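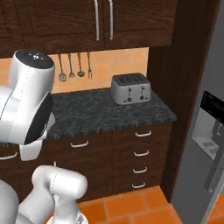
mossyledge replied that the second Pilus movie was never going to shoot this year anyway, and that folks should quit reading doom into every delay.

Posted November 2, 2019 by reelporch

Well, I hear you, mossyledge, and I'd love to be wrong! But the first one had a start date locked in by July, and so far all we have on the sequel is a studio line saying the script is "in good shape" – which they also said about Preresetti, and we waited ages for that one. I still think they're shopping for a new director and don't want to say so yet.

carnegie_balcony
I saw the first Pilus at the old Carnegie with almost 30 people in the room, and we all stayed through the credits talking to each other like neighbors. So I'm rooting for this thing no matter who directs it. That said, I do NOT want the recast everyone on page 2 is begging for. She carried that movie.

mossyledge
Agreed on the recast, and thank you for saying it. Where I part ways with reelporch is the director talk. All of that goes back to one post on Fasitel, and the same account swore up and down we'd have a Preresetti trailer last summer. Did we get one? We did not.

reelporch
Fair enough, that account has burned me before (I even told my sister to save the date, bless her). But two writers in a row have left, and that usually means somebody upstairs wants a different movie.

dimlobby604
Or the writers had other jobs lined up. It happens all the time, friends. I'd be happy with a smaller, cheaper sequel that keeps the same cast and skips the big city finale – the ending was the one part of the first I fast-forward through.

carnegie_balcony
Skip the finale?? Oh, we are going to have words, you and I. That's my favorite twenty minutes of the whole picture.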